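Ticket 600: Lid won't sit flat on white bin
Product: Tudska storage bin with lid
Opened by: Sowmya Bhat
Opened: December 20, 2019
Status: Waiting on customer

Hi Ulberg support! I bought a set of your Tudska bins back in October and I've been putting off writing in, but I'm finally doing the big clear-out of the work table and one of the lids is driving me up the wall. It goes on at three corners and then the fourth one pops up. I press that one down and the opposite one lifts (like a restaurant table with a short leg). The bin is for tape, spare cable ties and a ridiculous number of pens, so it's nothing heavy and nothing poking up over the rim, I checked!

What I've tried so far: turned the lid around end to end, no change. Washed both pieces in warm water and dried them, no change. Swapped with the lid off my other bin, and that one clicks down fine, so I'm pretty sure the bin itself is okay. I cleared a spot to work on, big and white, so I could lay things down and look for a rock. 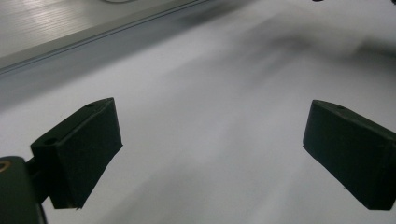

Femi Olaniyan: Thanks Sowmya, the swap helps a lot, it does sound like the lid. Before I send anything out, could you try it upside down on a flat surface and press each corner? If it rocks both ways up, it's warped. If it only rocks one way, there may be a bit of leftover plastic under the rim, and you can usually feel that with a fingernail. Also, was it ever stored under something heavy or near a heater?

Sowmya Bhat: Ooh, okay. Not near a heater, but it did spend 2 weeks under a stack of catalogs from Ogunleye, which weigh a ton, so, um, maybe that's on me. I did the corner test. Panel side up it rocks a tiny bit, and flipped over it rocks too, a bit less. I ran a nail all the way under the rim and didn't feel any lumps. The raised part in the middle feels fine to me, it's only the flatter rim I'm suspicious of. I'm working right up against my wire grid basket, by the way, and I did wonder if the lid had been leaning on the mesh when I tested, so I pulled it clear and did it all again. Same rocking! 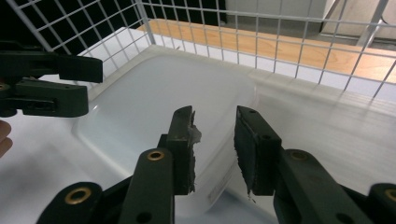

Femi Olaniyan: Rocking both ways up means a warp, so don't worry about the rim. Lay the lid panel side up on the table overnight with a towel over it and a few books spread evenly on top, 6 hours at the very least. No hot water please, it can make the twist worse. If it still won't close after that, I'll swap it for a new lid.

Sowmya Bhat: Books are going on tonight! Quick one while I have you, would a Lorum lid fit in the meantime? I've got a spare and it looks close in size.

Femi Olaniyan: Afraid not, the corners are a different shape. Leave the bin open for now and write back here tomorrow with how the lid sits.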